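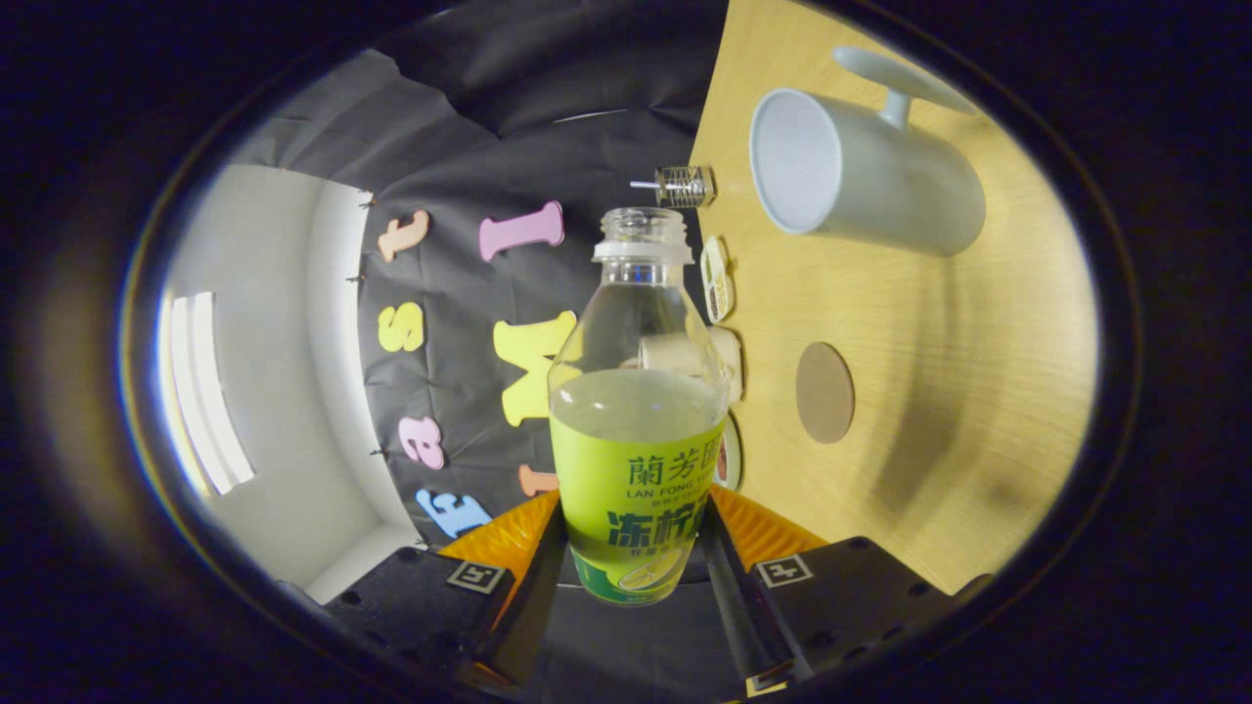
Lemon tea, cap off, foam letters behind.

28th August

Lan Fong Yuen! I finally got the lemon tea, the one with the yellow-green label and the sliced lemon near the bottom, and I am so happy about it that it gets the top of the page today. I'd been looking for it since the start of the summer. The little grocery on Cullinane Street had it on the low shelf by the door (I must have walked past that shelf 100 times) and I bought 4 bottles, then went back in for another two because I know what I'm like.

I love the color of that label. It's so bright next to the black cloth. And the tea itself has that pale, cloudy look that I always want from a lemon drink and never get from the canned kind. The first sip was sharp and then sweet, with a bit of that strong tea taste at the back that makes your tongue feel dry. So good. I had it very cold, and I think next time I'll put it in the freezer for a few minutes first and see if it gets slushy.

The letters are up too! They've been in a shoebox since I moved to Nedberg, and I'd half forgotten how much I like them. Foam ones, all soft colors, peach and pink and pale yellow, and a light blue E that is my favorite. I put them on the black cloth with no plan at all. They don't spell anything. The M is lying on its side and the pink I is leaning over, and I went to straighten them and then left them alone, they look like they're tumbling down the cloth and I like that better than a word. I tried for a word at first, but I don't have enough vowels to get very far.

The cloth needs ironing. I know, I know. It came folded up small from the Prutura sale table and the wrinkles have settled in for good. I might try hanging it in the bathroom while the shower runs. The pins are holding fine, so I don't really want to take it down, but black cloth shows every crease and I keep looking at it from the chair.

Other things: walked to Cidden and back before lunch, 31 minutes there and a lot longer home as I stopped to look at the river. Noodles for supper with the last of the green onions, and too much chili. Washed the blue sheets. Started the library book again from page one (I'd lost track of who was married to whom) and it's much better this time, I read right through to where the storm starts and had to make myself put it down.

For September I want more letters. A proper bag of them, with at least two of everything, so I can do a whole row and change it when I feel like it. And I want to try making lemon tea at home, black tea brewed really strong, lots of sugar, thick slices of lemon pressed with a spoon. I'll keep one of the bottles to put it in.

Must buy lemons tomorrow. And starch for the cloth, if they have any.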